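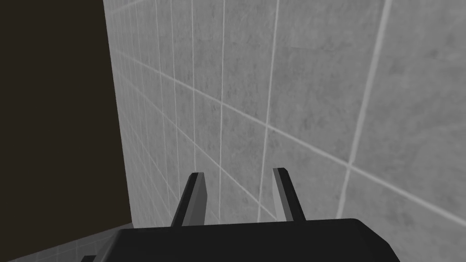
Wrist view in Valinetti: fingers open, gray tile beyond.

Valinetti, four months in: a simulator review from the people who have to live with it

Our building at Clistcombe is a conference hotel with 80 guest rooms, one service elevator that sulks, and a Vorberg arm on a wheeled base that arrived in January to pick things up off floors. Towels, mostly. Also cups, hangers and the little cards that tell guests to reuse their towels.

The arm came with a year of Valinetti, the software you use to build a job on a screen before anyone lets the real machine near a minibar. This review is about the software. The arm has had plenty of attention, most of it from guests with phones.

What you get

You load a room, drop the robot into it, and write out a job from blocks: go to, look, open, close, lift, put down. Then you press Run and watch, either from a chair in the virtual corner or through the robot's own wrist. The second view is the useful one and takes getting used to. Everything tilts. Walls go off at angles a contractor would be sued for. On my first afternoon I couldn't reliably tell a tiled wall from a tiled floor, and I have been cleaning both since high school.

Rooms can be built by hand or bought in the Urrego scene pack, which has bathrooms, lobbies, corridors and something called Mixed Interior. We bought the pack. The stone textures are good, with speckles and blotches and grout you feel guilty about. There is no dirt setting. I looked for it under Advanced.

Learning it

The tutorial says 88 minutes. I took two mornings, and our night porter took one, and he has been gracious about it roughly never. The block editor is clear enough that people who have never programmed anything can have a towel job running before lunch. Undo works. Save works, though it puts files in a folder of its own choosing. If you rename a room while a job is open, the job forgets the room and sends the robot to the middle of nowhere, where it performs the whole routine with complete confidence. I have worked with people like that.

Error messages are short. "Target unreachable" covers a cup behind a door, a cup on a shelf that's too high, and a cup you forgot to add. A little more gossip would help.

What it changes for the staff

Before Valinetti, the plan was that Vorberg would send someone every time we wanted the arm to do a new thing. The arm would then do that thing, in the way that person imagined we did it. The first job they built for us collected towels from the bathroom before the bedroom. Anyone who has turned over a room knows you go through the bedroom first, or you end up carrying wet towels over a carpet you haven't checked for glass.

Now housekeeping writes the jobs. It's the best thing I can say about the product, and it comes with a bill. There are 65 of us on the payroll here, and six have logins. Those six spend part of a shift at a desk in the linen office, and the rooms they would have been doing in that time still exist. For the first two months management treated this as a mystery. In May we got it written into the rota as desk hours, with somebody else covering the floor. If you're thinking of buying this, settle that before you install anything.

Desk hours have also changed who complains about what. The bending is down, and my back has sent its thanks. The squinting is up. We've asked for a second monitor and a chair that was designed for sitting on. There's been some grumbling that the logins went to the quickest people, which left the floor with fewer quick people on it. I think the grumblers have a point, and we now rotate two of the six. 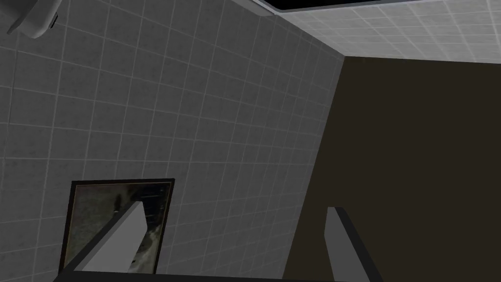

One reader, replying to an earlier draft of this on the hotel trade forum, thinks I'm too easy on it: at their place the logins went to supervisors only, the jobs came out just as wrong as the vendor's, and the floor staff learned about each new one when the robot rolled up behind them. They would knock off two stars for a product that lets a manager do that without so much as a warning box. I'm not sure software can be blamed for a supervisor, but a sign-off step that needs somebody from the floor would be easy to add, and I've sent the suggestion in.

Where it annoys

The wrist view can't be leveled. I understand the wrist is at an angle. I would still like a button.

Cloth behaves like wet cardboard. A towel in Valinetti lifts neatly by one corner, and a towel in our bathrooms does as it pleases, so every towel job needs a second go on the real arm with a person standing next to the stop button. Hard objects carry over much better. Our cup job ran on the real thing with one small change to the height.

Playback of long jobs can't be sped up. You can go and make coffee, and it will be waiting at the part you wanted to see, having already shown it.

Price

After the bundled year it's $292 a month for the site, with the Urrego pack charged once on top. That's fair for a hotel our size if you use it weekly. If your robot does one job and always will, let the vendor set it up and spend the money on the elevator.

Four stars out of five from me. The night porter says three and a half, on account of the folder thing. We're renewing, and the towel job is on version nine.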